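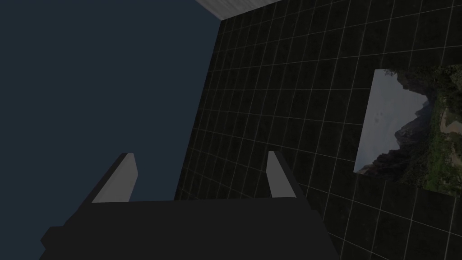
図1 タイル張りの面(CG)

床タイルの割り付けと墨出しの手順

執筆:Ritu Shukla 校閲:Siu-ming Ho
最終更新:2019年10月5日(土)

本ページは、屋内の乾いた床に正方形の磁器質タイルを通し目地(いも目地)で張る場合の、割り付け計算、墨出し、仮並べ、張り付けまでの手順をまとめたものである。浴室など勾配のある床、屋外の床、床暖房を組み込んだ床は対象としない。馬目地と斜め張りについては末尾の補足で簡単に触れる。

計算例には、Nudonthorpeの改修で床を張り替えた一室の寸法を用いる。タイルはSandhuの300角で、実寸は297 mm、厚さは9 mmである。

1. 用語と記号

実寸:タイル単体の辺の長さ。呼び寸法(300角など)とは一致しないことが多い。本文ではTで表す。
目地幅:隣り合うタイルの間隔。本文ではJで表す。
モジュール:実寸と目地幅の和。T+Jで求め、本文ではMで表す。
壁際の逃げ:タイルの端と壁との間に残す隙間。本文ではCで表す。
有効寸法:部屋の内法寸法から両側の逃げを引いた値。本文ではLで表す。
端部寸法:壁際に入る切りタイルの幅。本文ではEで表す。

計算には必ず実寸を使う。呼び寸法を実寸として計算すると、枚数が増えるにつれて誤差が累積し、反対側の壁に着いた時点で端部寸法が大きく狂う。実寸は箱の表示で確認したうえで、複数の箱から抜き取ったタイルをノギスで測る。箱ごとに寸法区分が異なる場合は、同じ区分のものだけを一つの床に使う。

2. 採寸

2.1 内法寸法を測る

幅と奥行きをそれぞれ三か所で測る。位置は両端の壁際と中央とする。幅木が付いている場合は外してから測る。外さずに施工するときは幅木の面までを内法とする。

計算例の部屋の寸法は次のとおりである。
幅:5240 mm(524 cm)
奥行き:3340 mm

三か所の値が一致しないときは、最も小さい値を計算に使う。差が大きい部屋では壁が平行でないため、6章の手順で割り付けを調整する。

2.2 対角線を測る

部屋の四隅を結ぶ二本の対角線を測る。向かい合う壁の長さが等しく、対角線の長さも等しければ、四隅は直角とみなしてよい。対角線が一致しないときは、どちらの隅が開いているかを平面図に書き込む。この情報は基準線を決めるときに使う。

2.3 下地の平坦度を確認する

長さ2 mの直定規を床に当て、下地との隙間を隙間ゲージで測る。直定規は壁に平行、直交、斜めの三方向に当てる。許容値は接着剤とタイルの仕様書に従う。許容値を超える凸部は研磨し、凹部は下地調整材で埋める。補修した箇所は硬化後にもう一度測定する。

平坦度の不足を接着剤の厚みで補う方法は採らない。接着剤が厚い部分は硬化収縮が大きくなり、張った直後に揃っていた面に段差が生じる。

2.4 開口部と障害物を記録する

出入口、柱型、配管の立ち上がり、床点検口の位置を平面図に記入する。寸法は最寄りの壁からではなく、部屋の中心線からの距離で書いておくと、割り付け図にそのまま移せる。出入口については、扉を閉めたときに床材の見切りが扉の厚みの中に隠れる位置も記入する。

3. 割り付けの計算

3.1 二つの方式

中心線を基準に左右対称に割り付ける方法は二つある。

方式A:部屋の中心線に目地の中心を合わせる。
方式B:部屋の中心線にタイルの中心を合わせる。

二つの方式では、端部寸法がモジュールの半分だけずれる。一方で端部が細くなる場合、もう一方に切り替えれば十分な幅を確保できる。両方を計算し、端部寸法が大きいほうを選ぶのが基本である。

3.2 計算式

有効寸法
L=内法寸法-2C

方式A
R=L÷2-J÷2
RをMで割り、商の整数部分をn、余りをEとする。
片側の整タイルはn枚、端部寸法はE。

方式B
R=L÷2-T÷2-J
RをMで割り、商の整数部分をn、余りをEとする。
片側の整タイルはn枚、これに中央の1枚が加わる。端部寸法はE。

余りがTより大きくTとJの和より小さい場合は、切りタイルを入れず、整タイルを1枚追加する。このとき壁際の隙間はCより広くなるので、幅木で隠れるかどうかを確認する。

3.3 幅方向の計算

条件はT=297、J=3、M=300、C=5とする。単位はすべてmmである。

L=5240-10=5230

方式A
R=2615-1.5=2613.5
2613.5÷300=8余り213.5
整タイルは片側8枚、端部寸法は213.5

方式B
R=2615-148.5-3=2463.5
2463.5÷300=8余り63.5
整タイルは片側8枚と中央1枚、端部寸法は63.5

端部寸法の下限はタイルメーカーの推奨や設計の指定による。指定がない場合、筆者はタイル実寸の3分の1を目安にしている。方式Bの63.5 mmはこれを下回るため、幅方向には方式Aを採用する。

検算は、すべての部材の幅を合計して有効寸法に一致するかどうかで行う。
切りタイル:213.5×2=427
整タイル:297×16=4752
目地:3×17=51
合計:5230

3.4 奥行き方向の計算

L=3340-10=3330

方式A
R=1665-1.5=1663.5
1663.5÷300=5余り163.5
整タイルは片側5枚、端部寸法は163.5

方式B
R=1665-148.5-3=1513.5
1513.5÷300=5余り13.5
整タイルは片側5枚と中央1枚、端部寸法は13.5

方式Bの13.5 mmは切断が難しく、割れやすい。奥行き方向も方式Aとする。

検算
切りタイル:163.5×2=327
整タイル:297×10=2970
目地:3×11=33
合計:3330

この例では両方向とも方式Aになったが、幅と奥行きで方式が異なっても差し支えない。

3.5 表計算での処理

部屋数が多い場合は表計算で処理する。筆者はWuniterで配布しているシートを使っている。自作する場合は、入力欄を内法寸法、T、J、Cの四つに限り、Mと有効寸法は数式で求める。整数部分は切り捨て関数、余りは剰余関数で得られる。剰余関数は小数の丸めの影響を受けるので、入力値を10倍して整数で処理し、最後に10で割るとよい。0.5 mm単位の目地幅を使う場合は、半分にすると小数第2位が出るため、100倍する。

検算欄は省かない。シートの数式を一か所書き換えたときに、誤りが最初に現れるのはこの欄である。

4. 数量の算出

4.1 タイル枚数

幅方向は整タイル16枚と切りタイル2枚で18列、奥行き方向は整タイル10枚と切りタイル2枚で12行となる。

総枚数:18×12=216
うち整タイル:16×10=160
うち切りタイル:216-160=56

切り落としを反対側の端部に転用できるかを確認する。幅方向の端部は213.5 mmで、297 mmから切り出した残りは83.5 mmから刃の厚みを引いた値になり、どの端部にも足りない。奥行き方向の端部は163.5 mmで、1枚から2枚を取ることはできない。したがって、切りタイル1枚につき整タイル1枚を使う計算とする。

これに予備を加える。予備の量は、切断の難しさ、障害物の数、同じロットを後日入手できるかどうかで決める。発注は箱単位で切り上げ、全箱のロット番号と色番号が同じであることを納品時に確認する。

4.2 目地材の量

1平方メートル当たりの目地材の量は次の式で求める。

使用量(kg/m²)=(縦+横)÷(縦×横)×目地深さ×目地幅×密度

縦、横、目地深さ、目地幅はmm、密度はkg/Lで入れる。目地深さはタイルの厚さとする。密度は製品の資料に記載された練り上がり前の必要量換算値を使う。資料に記載がなく、仮に1.6とした場合の計算例は次のとおりである。

(297+297)÷(297×297)×9×3×1.6=0.291

床面積は5.24×3.34=17.50 m²であるから、必要量は0.291×17.50=5.09 kgとなる。清掃時に拭き取られる分と容器に残る分を見込み、袋単位で切り上げる。

4.3 接着剤の量

接着剤の使用量はくし目ごての山の寸法と下地の状態によって変わる。製品資料の標準使用量に床面積を掛け、裏面にも塗る場合はその分を加える。計算例の部屋ではGultenの床用接着剤を使用した。

5. 墨出し

5.1 必要な道具

チョークライン(墨つぼ)
レーザー墨出し器
鋼製巻尺
2 mの直定規
大型のさしがね
鉛筆または耐水性の細書きペン

巻尺は採寸から墨出しまで同じものを使う。先端の爪が変形しているものは使用しない。

5.2 第一基準線

出入口から見て最も目に入る壁を選び、その壁に平行な線を部屋の中心に引く。両端で壁からの距離を測って印を付け、二つの印の間でチョークラインを張る。長い距離では糸の中央を指で押さえ、左右に分けて打つ。全長を一度に打つと線が膨らむことがある。

平行の基準とする壁が湾曲している場合は、壁の両端から取った点を使い、中央部のずれは無視する。

5.3 第二基準線

第一基準線に直交する線を、部屋の中心を通して引く。直角は3:4:5の比で確認する。

手順は次のとおりである。
(1)二本の線の交点を原点とし、第一基準線上に1200 mmの点を印す。
(2)第二基準線の候補線上に900 mmの点を印す。
(3)二点間の距離を測る。1500 mmであれば直角である。
(4)1500 mmより短ければ角度が狭く、長ければ広い。第一基準線は動かさず、候補線のほうを回して調整する。

広い部屋では1800、2400、3000の組を使うと精度が上がる。レーザーで直角を出した場合も、この方法で確かめておく。

5.4 補助線

基準線だけで張り進めると、離れた位置で目地の通りがずれても気付きにくい。モジュールの整数倍の位置に補助線を引き、格子にする。計算例では3モジュール、すなわち900 mm間隔とした。

補助線の位置は、直前の線からではなく必ず基準線から累積寸法で取る。方式Aでは基準線が目地の中心に当たるので、補助線もすべて目地の中心になる。方式Bでは最初の補助線を基準線からM÷2の位置に取り、以後はモジュールの整数倍を加える。

線はタイルの縁ではなく目地の中心を示すものとして統一する。作業者が交代するときは、この取り決めを床の隅に書いておく。

6. 直角でない部屋の調整

壁が平行でない部屋では、端部の切りタイルが台形になる。台形の広い側と狭い側の差が目立つかどうかは、その壁際に何が置かれるかで変わる。

調整の優先順位は次のとおりとする。
(1)出入口の正面に見える壁で、端部の幅を一定にする。
(2)廊下や隣室に目地が続く場合は、その目地に合わせる。
(3)家具や造作で隠れる壁に、残りのずれを寄せる。

(1)と(2)が両立しない場合は(2)を優先する。隣室と目地が折れると、境界の見切りを挟んでも線の角度の違いが見える。

左右対称にこだわる必要のない部屋もある。一方の壁がすべて収納で隠れるなら、反対側の壁際を整タイルから始め、収納の下で切りタイルを処理してよい。この場合の計算は、有効寸法をMで割った余りが端部寸法になる。

7. 仮並べ

接着剤を使わず、基準線の交点から十字に一列ずつタイルを並べる。目地の位置には実際に使うスペーサーを入れる。

確認する項目は次のとおりである。
端部寸法が計算値と一致するか
補助線の位置に目地の中心が来ているか
出入口の見切り位置に細い切りタイルが入らないか
配管の穴がタイルの角や縁にかからないか

端部寸法が計算値と合わない場合は、まずタイルの実寸を測り直す。実寸に差がなければスペーサーの厚さを測る。一枚当たりの差がわずかでも、片側8枚では8倍になって現れる。

配管の穴が縁の近くに来ると、残る部分が細くなって割れやすい。割り付け全体をずらして避けられるかを検討し、避けられない場合は目地が配管の中心を通るように移して、二枚のタイルに半円ずつ切り欠きを入れる。

柄に方向があるタイルは、裏面の矢印または成形時の目の向きを揃える。色むらのある製品は三箱以上を同時に開け、交互に取って混ぜる。

8. 張り付け

8.1 順序

基準線の交点から始め、部屋を四つに分けた区画のうち出入口から最も遠い区画を先に張る。最後の区画は出入口側に抜けられるように残す。切りタイルは整タイルの張り付けが終わってから、現物の隙間を測って切る。

8.2 接着剤の塗布

接着剤は補助線で囲まれた一つの格子ごとに塗る。こての平らな側で下地に押し付けて薄く延ばし、続けてくし目側で一方向に筋を立てる。線が隠れないよう、格子の縁は線の手前で止める。

計算例で使った接着剤は、張り付け可能時間を40分として作業を区切った。可能時間は気温、湿度、下地の吸水で変化する。表面に皮が張り、指で触れても付かなくなった接着剤はかき取り、塗り直す。練り足しの水は加えない。

8.3 圧着

タイルは目的の位置から少しずらして置き、くし目に直交する方向に動かしながら押さえる。くし目の筋がつぶれ、空気が筋に沿って抜ける。張り始めと、以後は格子ごとに一枚を剥がし、裏面の接着状態を見る。筋が残っていれば山の大きいこてに替えるか、裏面にも塗る。

面の高さは直定規を隣り合うタイルに渡して確認する。レベリングクリップを使う場合は、くさびを締めすぎるとタイルが下地から浮くことがある。

8.4 目地の清掃

はみ出した接着剤は、柔らかいうちに目地の底まで取り除く。硬化した接着剤が残ると目地材の厚みが不足し、その箇所だけ色が変わる。スペーサーを残したまま目地を詰める製品もあるが、十字形のものは原則として抜く。

9. 伸縮目地と壁際

壁際の逃げには接着剤も目地材も詰めない。空けたままにして幅木で覆うか、弾性シーリング材を充填する。柱型と配管の周囲も同様とする。

下地のコンクリートに伸縮目地がある場合は、タイル面にも同じ位置に伸縮目地を設ける。割り付けの目地と一致しないときは、割り付けの側を動かして合わせる。下地の目地をまたいでタイルを張ると、動きが生じた時点でタイルが割れるか剥がれる。

10. 目地詰め

接着剤の硬化時間は製品資料の指定に従う。低温時は延びる。Nudonthorpeの作業は12月に入っており、夜間の室温が下がったため、指定の上限まで待ってから目地詰めを行った。

目地材は目地に対して斜めにゴムごてを動かして押し込み、余分を同じく斜めにかき取る。目地と平行に動かすと、こての縁が目地に落ちてえぐれる。拭き取りは固く絞ったスポンジで行い、スポンジの面を一拭きごとに替える。水が多いと目地の表面に顔料が浮き、乾燥後に色むらが出る。

11. 補足

馬目地
隣り合う列をモジュールの半分ずらす場合、一列おきに方式Aと方式Bを使うことになる。端部寸法は二種類になり、計算例の幅方向では213.5 mmと63.5 mmが交互に現れる。小さいほうが下限を割るときは、基準線を左右どちらかに移し、両端の寸法を調整する。反りのある長尺タイルでは、ずらし量を3分の1以下に制限している製品が多い。

斜め張り
45度に張る場合は、タイルの対角寸法を基に計算する。モジュール300 mmの対角は424.3 mmである。壁際はすべて三角形または五角形の切りタイルになるため、予備を多めに見込む。

目地幅による微調整
端部寸法を変えるために目地幅を変えることもできる。計算例の幅方向で目地幅を3 mmから4 mmにすると、Mは301となり、方式AではR=2613、端部寸法は2613-2408=205 mmとなる。変化は8.5 mmにとどまり、細い端部を解消する手段としては効果が小さい。目地幅は製品の推奨範囲内で先に決め、割り付けは基準線の位置で調整する。

保管
残ったタイルは箱のまま保管し、箱の側面に部屋名、ロット番号、目地材の色番号を記入する。割り付け図も写しを同じ箱に入れておくと、部分的に張り替えるときに基準線の位置が分かる。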